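Craft fair returns to Istier hall in October

The Istier craft fair will be back in October after a break of 2 years, with nearly 100 sellers signed up for the main hall and the covered yard behind it. Doors open at 10 a.m.

Organizer Minttu Huttunen said the fair was put off while the hall roof was being replaced. The last one drew 3000 visitors.

"We had people calling all summer to ask for a table," she said. "Most of them got one. The waiting list is short."

Paper goods, knitwear and pottery make up the largest groups this year. Jarmo Rissanen will teach bookbinding in the upstairs room, and Adebayo Ibrahim will run a lettering class for children. Each class has 20 places, and sign-up is at the front desk.
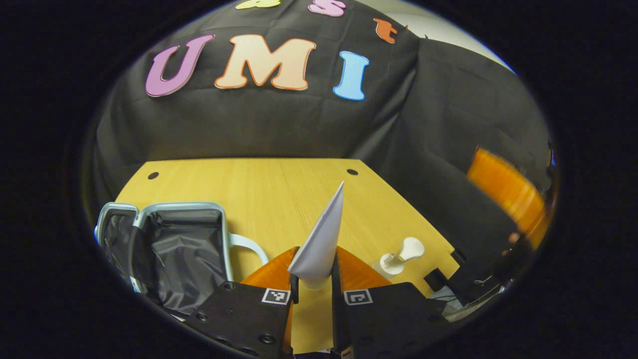 Parking next to the hall is kept for sellers until noon. Visitors can use the school lot across the road, and the bus stop on the corner will be served as usual. Entry is free, and the cafe will stay open until the fair closes at 5 p.m.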